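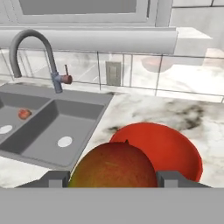 Mango over the marble counter.

March 2018, leather bench. Spent a happy, slow morning on the Ulley loafer, and I do think the new last is an improvement, bless it. The toe is slimmer and the tassel finally hangs straight.

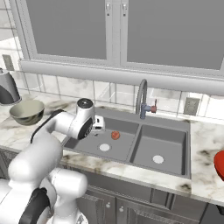 The Gittins suede still scuffs at the heel after 400 rubs, so I brushed half the samples and left the rest alone to compare later. Dedalura sent 18 swatches (the rust is gorgeous!) and I've pinned them by the window.

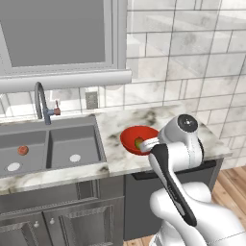

Glue on pair 527 needs another night under the press. Hornell want five pairs by May, so please, whoever is in first, cut the linings.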